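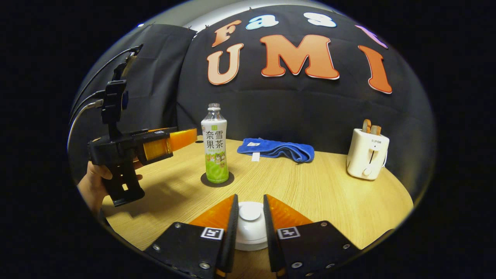 Clearing the kitchen table properly before the new year. I do this every October as well, but this October I didn't, so it's a bigger job. Posting as I go so I don't wander off.

Rule for the day: if it doesn't get used on the table, it doesn't live on the table. Toaster stays. Coaster stays. Everything else has to argue its case.

The coaster is the plain round black sort. I bought it after a mug left a ring on the oak that took me 3 evenings to get out. Drinks go on it now, bottles included. Cold bottles are worse than mugs if you ask me – you don't notice the puddle until you lift them.

On getting rings out, as I've been asked before: soft cloth, a little Kutamley oil, rub with the grain, leave it overnight, wipe it off. Do it again the next night. Don't use the green side of the sponge. I did that on the old table and you could see the patch from the hall.

Now the bottles. We get the fruit tea ones, 奈雪, white label going to green with the little cartoons along the bottom. They're decent bottles and I can never bring myself to put them straight in the recycling.

They get a second life as one of these: water for the plants, water for the bedside, dried rice or lentils (with a funnel), or salad dressing if it's going to be used the same day.

They don't get hot water, ever. The plastic isn't made for it. I poured hot water into one to get the smell of peach out and it went the shape of a pear. Warm water and washing-up liquid is plenty.

If there's still a smell after that, a spoonful of bicarb, fill it with cold, leave it until the evening, rinse. It works on most flavours. It doesn't do much for passion fruit.

Keep the caps with the bottles. I had a drawer of caps and a shelf of bottles and it was a mystery every time. Cap goes on as soon as the bottle has drained, and if I can't find the cap, the bottle goes out.

Stopped for lunch. Cheese on toast, done the wrong way, with the cheese grated on after so nothing drips inside the toaster.

While it's cooling – crumbs. Unplug it, pull the tray, tip it over the bin, wipe, put it back. I found out in spring that ours hadn't been done in 11 months. The kitchen had smelt of burning for most of them and we'd been blaming the oven.

The toaster lives at the back of the table, on the right. I tried it on the worktop by the kettle and we were always in each other's way in the morning. At the table you can sit down and wait for it.

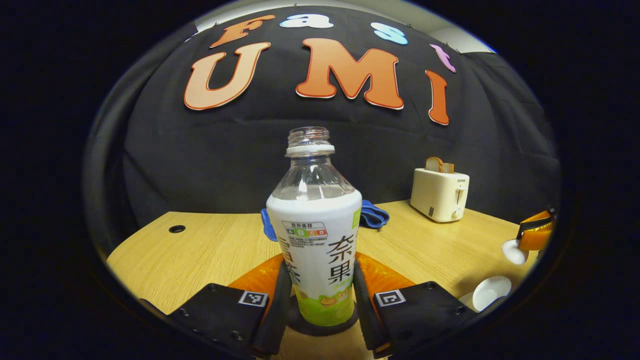
Katalin Vida: Do you take the labels off yours? I soak them and the paper comes away but the glue stays on for weeks and collects fluff.

I leave them on, Katalin. On a plain bottle I forget what's in it and how long it's been there. With the label on I know it's one of the fruit tea lot, and I put a bit of masking tape on with the contents if it's anything other than water.

If you do want them off, cooking oil on the glue, ten minutes, then washing-up liquid. The Pudeo label spray does the same and costs a good deal more.

I do like the label, to be fair. It has one of those A B C D strips near the top, with the colours. I read it every time and I still pick by flavour.

Next is cloths. I use blue ones for the table and nothing else, and they get thrown down in a heap wherever I finished. The plan is a hook on the side of the cupboard. The plan was also a hook last year.

Blue for the table, white for dishes, anything with a hole in it for the floor. Wash them hot and leave out the fabric softener, or they just push the water about.

Benedicta Frimpong asked what the little round hole in the tabletop is for. It's for cables, Benedicta. The table was sold as a desk – the Roka one, second-hand – and we only bought it because it fitted the wall. Crumbs collect round the edge of the hole, so run a cotton bud round it when you wipe down.

Wiping order, for anyone with the same sort of top: dry cloth first for crumbs, then damp, then dry again. If you go in damp straight away you make paste, and it settles in the grain.

Things that argued their case and lost: the fruit bowl (2 walnuts and a battery), the Hinojosa catalogue, a candle with no wick left, the spare salt.

Bottles I'm keeping have gone under the sink, capped. I've set a limit of one shelf. When the shelf is full the oldest goes out, even if it's a good one.

Hook is still not up. I've found the hook, though, and the screw that goes with it. Doing it after tea.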